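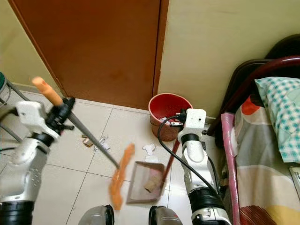
Lorene wrote in to say that corners are where every broom she ever bought gave up, and could we please do something about that before she retires. Well, we tried! I'm with Osorwood, a small broom and dustpan maker in Bresville, and this September we're starting our Corner Days, free sweeping get-togethers for anyone with a tile floor and a bit of a paper problem.

I came up with the idea after a long afternoon of cutting up boxes in our own back room. Paper scraps slide around on tile like you wouldn't believe, and cardboard is worse (it catches on the lip of the pan and flips right back out). So we'll practice short pulls, keeping the pan tilted, and working out from the wall.
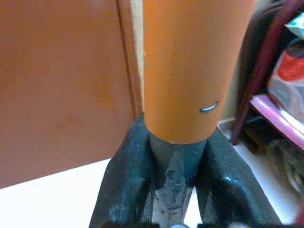

Do I have to bring my own broom?

Bring it if you love it, and if you don't, we'll have 39 loaners by the door at each stop.

The first Corner Day is in Mottram at 2 in the afternoon, and Dandton gets the second one later in the month. Each runs a couple of hours, coffee included. Over 203 people have put their names down so far, and I really didn't see that coming!

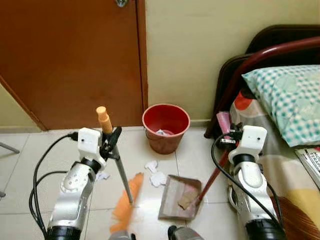 We'll also have a swap table, so dig out that spare dustpan from behind the fridge and trade it for something with a longer handle. Kids are welcome and so are bad backs. To save a spot, stop by the Osorwood shop in Bresville or call the front counter any time before 6 p.m.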